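Neltanstead Clubs > Play Kitchen > Diary > May

Sunday. In by 9:20. Brown paper down on the big table first, then the blue tape on top of it in large rectangles. I ran out of tape near the end and had to open a new roll. Jakubowski wants 4 for the year, so that will have to go in the order.

Toaster day today. The white one is back out of the cupboard, and it still looks smart. The toy bread was at the bottom of the Nolis box under the felt vegetables – 20 minutes to find it all.
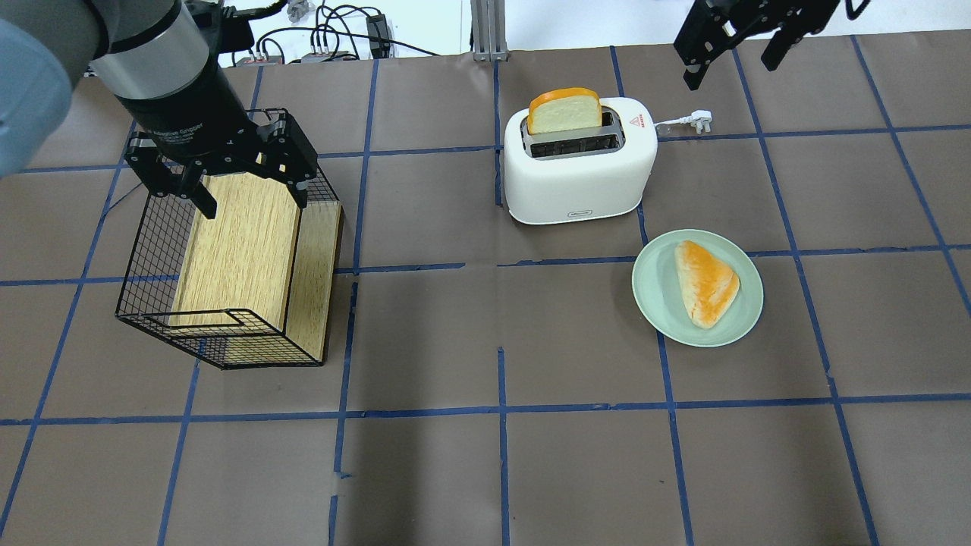 NELTANSTEAD PLAY KITCHEN CLUB – TABLE TEAM

The block that looks like a loaf has its home in the black wire basket now, standing up. One slice in the back slot of the toaster, and the triangle piece on the mint-green plate. I like that plate. The rest of the set from Eltorard was pink and I gave it away.

Must ask about a second basket. The shop had them for 50 cents last time, and I only bought one. Paper can stay down until next week if it doesn't tear. Home by 4, soup, early night.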